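Jovita Cisneros Is Done Being Quiet

I got to the coffee place in Cervantes early, which I never do, and Jovita Cisneros was already there with her bag on the other chair and half a cinnamon roll in front of her. She waved me over with the fork. If you watched women's soccer at all in the last decade you know that wave (it's the one she used to give the linesman).

She's 38 now and she looks like she could still play a full ninety minutes, though she says her left knee would like a word with me about that. 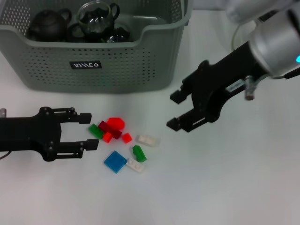
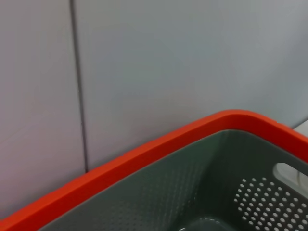 Teapots in a gray basket in the first picture, pale wall panels in the second.

For years Cisneros was the star who gave you nothing. She wore number 22 for Storncombe, she scored, she thanked her teammates, she went home. Her husband did the talking online for the both of them, with the birthday posts and the anniversary posts and that one very long post about her lasagna. I'll admit I read every single one! She didn't even have an account of her own until this August.

Then she opened one and put up a video of herself trying to back a trailer into a driveway, swearing in two languages, and that was that. People loved it. My sister sent it to me, then my dentist's receptionist mentioned it, and I knew I had to write this.

"I thought I'd have to be inspiring," she tells me. "I'm so tired of inspiring. I wanted to show people my bad parking."

We talk about the goal, because you can't not. She hit it from 35 yards against Zatwood in the rain, with the keeper way off her line, and the whole away end just sort of fell over. Cisneros says there were 2,000 people at that game and she has met at least double that many who swear they were standing right behind the net. She never corrects them. She likes hearing where they parked and what they ate.

What she doesn't love is the story that she was aiming for the corner. "I was passing! I've said it before and they laugh like I'm being modest. Go look at my face." I did go look, on my phone, right there at the table, and yes – that is the face of a woman who was passing.

Retirement was harder than she let on back then. The first winter she kept waking up at six for training and then standing in the kitchen in her socks. She took a TV job and hated the makeup chair. She said yes to too many charity dinners. For a while she stopped going to games altogether, and she says her husband was kind enough to watch them in the other room with the sound down.

Cerari changed that. It's a small club, two divisions under anything you'd see on television, and they asked if she would come by and work with the forwards some evening. She went once and got yelled at by a teenager for setting the cones up wrong. She has been back every week. She lights up talking about those girls in a way she never did talking about her own medals, and I got a good fifteen minutes on one kid's first touch, which I have trimmed for you.

Would she manage a team? She makes a face and goes back to the cinnamon roll. She has been asked, she won't say by whom, and she tells me I can write that down if I want. She does have her coaching course booked, so draw your own conclusions.

Her phone buzzes through most of this. It's her husband, who wants to know if he can post a picture of her from their vacation, the one with the hat. She types for a while with one thumb and turns the screen around so I can see her answer.

It says no, and then, underneath, "I'm posting it myself at four."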